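Search this site Go

Home Tools Shop Safety Downloads Contact

SHOP TOOL CHECK -- CORDLESS AND HAND TOOLS
Building 3, assembly side
Checked by: Emiko Kaneko
Date: Aug 29, 2020

Marks: OK / FIX / PULL. PULL means red tag and into the cage, no arguing.

1. Drill/drivers (Plestum 18V)
Housing, no cracks -- OK
Chuck tightens and holds a bit -- OK
Forward/reverse switch, center lock -- FIX on unit 157. Center lock doesn't lock. You can pull the trigger with it in the middle.
Belt clip screws -- OK, tightened two
Comment: 157 can't go back on the wall till the switch is swapped. Part ordered through Minami. Tagged it, somebody had already taken the tag off once. Please don't.

2. Impact drivers
Collet pulls forward and snaps back -- OK
Trigger, variable speed -- OK
Work light -- FIX, one out. Not a safety stop but people use these under the benches.
Anvil play -- OK
Comment: still finding regular drill bits in the impact drivers. Impact rated bits only. Threw out a handful with chewed or twisted ends. There's a full tray in the second drawer, use it.

3. Batteries
Case not swollen -- PULL, one pack, label reads 337. Side is bulging. In the metal can outside, not in the cage.
Contacts clean -- OK after wiping
Latch clicks in -- FIX, pack 503 needs a shove. If it's no better after cleaning it gets pulled too.
Comment: a dropped pack gets checked before it goes on a charger. Same as last time.

4. Chargers
Cords and plugs -- OK
Vents clear -- FIX. Sawdust packed in the bottom row. Blew it out but the chop saw is too close. Move the saw or move the shelf.
Nothing stored on top -- FIX. Gloves, a rag, someones lunch.
Comment: rag was oily. Went in the lidded can.

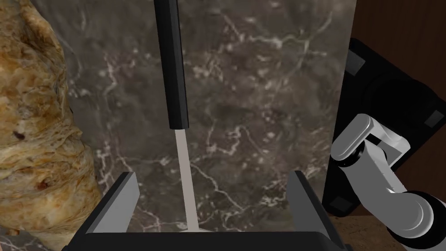

5. Screwdrivers, awls, nut drivers
Checked every one on the rack plus the loose ones in the bench drawers. Handles first: splits, loose shafts, hammer marks on the butt end. Then tips. Anything rounded over gets ground square or tossed, your choice, but don't put it back. Look hardest where the handle meets the shaft, at a squared-off black collar like the one on the tool in the picture -- on ours that's the spot where the wobble starts and you don't see it till you twist. Hold the handle, grab the shaft with pliers, turn. Any movement, PULL.
Handles -- PULL, two split
Tips -- FIX, most of the small flat ones
Shafts straight -- OK except the long one by the vise, clearly been used as a pry bar
Insulated set complete -- OK, case closed and back with the electrical kit
Comment: insulated drivers get used for insulated work only. A nick in the sleeve and that one is done, tape doesn't count.

6. Pliers, cutters, wrenches
Jaws meet -- OK
Grips not sliding off -- FIX, one pair side cutters
Adjustable wrenches, worm gear -- OK, oiled
Cheater pipe -- PULL. Found it behind the cabinet again. We own a long breaker bar.

7. Bench vise and clamps
Vise bolted down -- FIX, back left bolt loose, snugged by hand, needs a lock washer
Clamp pads -- FIX, missing on the Uder clamps
Screws turn free -- OK

8. Extension cords and lights
Ground pins -- OK
Jacket cuts -- PULL, yellow cord by the roll-up door. Cut goes right to the copper. Cut the plug off so it cant come back.
Drop light guard -- OK

9. Storage and floor
Sharp ends down or in a holder -- FIX, chisels loose in the top drawer
Aisle to the extinguisher -- OK today, pallet was in it when I came in
Safety glasses at the door -- FIX, box nearly empty, Siretti order not in yet. Spare box is in the office, ask.

OPEN FROM LAST SHEET
Grinder tool rest gap -- done
Missing blade guard screw, circular saw -- NOT done. Saw stays tagged.
Label for the battery shelf -- not done, I'll print it myself

TO DO BEFORE NEXT CHECK
Switch for 157
Take 337 to battery recycling, do not put in the regular trash
Retest 503 after cleaning contacts
Lock washer for vise
Replace two drivers and the long one
Replace yellow cord
Chisel rack, scrap plywood is fine
Move chop saw or charger shelf -- need an answer from days and nights both

Next full check is October. If you pull something before then write it on the back with your initials and what's wrong with it. "Broke" is not enough.

E. Kaneko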